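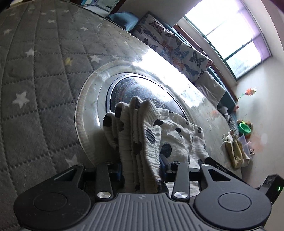 The Folding Shift

Hanane Tahiri starts work with a cloth and a gripper. The gripper is black and grey, it fits at the end of a handle she holds herself, and for most of the morning it does what her fingers used to do. She pinches the fabric, lifts it, lays one fold against the next and lets go. Then she does it again.

Tahiri spent nine years pressing and folding for Codari, a laundry and linen service that handles bedding, baby clothes and table cloths for households and small hotels. She still works there. Since last June, though, half of her week has gone to recording. The movements she makes with the gripper are used to train the folding machines the company leases from a supplier called Sendus.

Some of that recording is done in ordinary bedrooms. Thin cotton on a padded quilt behaves nothing like a sheet on a steel table, Tahiri says. It slides, and crinkled cloth hides its own edges. A spotted print makes it harder to tell a fold from a mark.

"With my hands I never looked," she said. "Now I have to look at everything, because I can't feel it."

Codari pays recorders the same hourly rate as folders, plus a small bonus for each full day. Taha Younis, who runs the floor, set it up that way after the first month, when he had trouble finding people who would leave the line. The folders were paid partly by the piece, and a morning with the gripper cost them money.

"They were right to say no," Younis said. "We were asking them to earn less and teach the machine at the same time."

The machines themselves arrived in two batches. There are now five on the floor, and they take the flat work: pillowcases, napkins, hand towels. A good one gets through 2,000 pieces in a day with one person feeding it and clearing jams. Fitted sheets, anything with ties and most baby clothes still go to the tables at the back.

That has changed who stands where. Asmaa Cherkaoui used to fold napkins beside seven other women and knew what each of them had cooked the night before. She now minds two machines by herself. The work is easier on her shoulders, and she no longer wears the wrist brace she bought during her second year. She also goes long stretches without speaking to anyone.

"I don't miss the napkins," she said. "I miss the table."

No one at Codari has been laid off over the machines. Three people left on their own and were not replaced, and that worries Siham Badawi, who speaks for the folders in meetings with management. She has asked for two things in writing -- a promise that machine minders will be paid at the higher operator grade, and some say over what happens to the recordings. The company has agreed to the first. On the second, talks are still going on.

"It is our way of folding in there," Badawi said. "If Sendus sells it to another laundry, I would like to know."

Seon-mi Seol, who manages the account at Sendus, said recordings from all clients are pooled and workers' names are removed. She said a payment plan for recorders is being discussed, but would not give a date.

Tahiri has her own view of how long the recording will last. The machines have improved on towels since she began, and she can see some of her habits in them, like the short pause before the last fold. On soft, wrinkled cloth they remain poor. They grab two layers when they need one, or let the loose end trail.

She expects to be asked for another year of it. Her daughter wants her to apply for the operator course, which takes eight weeks and is held in the evenings. Tahiri has picked up the form, and so far she has filled in the first page.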